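### 4.2 Does the kit layout matter?

Much of the advice on small-batch electronics assembly takes for granted that a tidy bench makes for better boards. Parts go in trays, trays go in the same spots every time, and the worker's hands learn the way. We have no quarrel with tidy benches. Our doubt is about how much of the reported gain comes from the trays themselves. The Plomance guidelines, which are copied from shop to shop in our field, credit the layout with nearly all of it. They rest on a single trial in which the parts were also swapped for better ones halfway through, and we do not see how the two effects can be pulled apart after the fact.

We therefore looked again at the Demavura records, which cover 2676 board builds at the Dollivthorpe bench. Each build joins a round board to a short wiring harness and places the pair in a tray for the next step. The records note the layout in use, the time to finish, and any rework. They do not note who did the work or how far into a shift it was done, and we come back to that gap in Section 5.

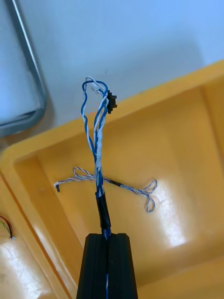
**Figure 3.** The wiring and the boards used in the layout study: (a) twisted blue and white cable bundle with small black connector; (b) boards and yellow trays on the white table, with a steel tray in the center.

Harness handling takes up more of the build time than the layout papers admit. In the Demavura records it is the longest single step, and it is also the step with the widest spread from one build to the next. A harness is hard to store in any fixed way. Twisted pairs hold the bends they were given in packing, and two harnesses from the same bag seldom lie alike. The bundle in Figure 3a is held together by a black sleeve near its base, but farther up the wires fan out into open loops, and its connector hangs to one side of the topmost one. A tray can tell the worker where the harness is. It cannot tell the worker which way the connector will point, and that is what has to be found before the joining step can begin.

If the usual account were right, we would expect fixed trays to shorten every step by a similar share. They do not. Reaching for the board gets faster under the fixed layout, as one would hope. Harness handling hardly changes. The total falls, but only because the reach was slow under the old layout, where boards were stacked on a shelf behind the bench. A single shelf moved closer might have done as well. Nobody tried it, so we can't say, but neither can the authors of the guidelines.
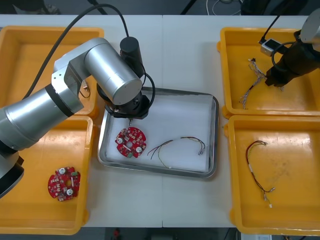
There is also the matter of how the comparison groups were formed. The first 400 builds used the shelf, and the next 900 used trays with no fixed positions. The remainder used the fixed layout. The three were never mixed. Any gain from plain practice would therefore show up as a gain from the layout, and the order of the groups favors the answer the study was set up to find. We asked whether a portion of the later builds had been done with the shelf again as a check. They had not.

Rework rates are a weaker support still. The fixed layout shows fewer loose connectors, and this has been cited more than once as proof that order on the bench carries over to care in the work. But the inspection rule changed in January, shortly after the fixed layout came in. Under the old rule a connector was marked loose if it moved at all when touched. Under the new one it had to come away. We can't recode the earlier builds from the notes that survive, and we would not put much weight on a trend that crosses a change of this kind.

We do not claim that the trays are useless. Keeping boards apart from one another protects small raised parts from knocks, and a raised rim stops things from rolling off the table. These are modest benefits and cheap to get. What we dispute is the larger claim, repeated in the Sugawara handbook without any data of its own, that the arrangement of the trays drives the speed of the whole build. On the evidence we have, a shop with slow builds would do better to look at how its harnesses are bent, bagged and shipped before it spends anything on moving its trays.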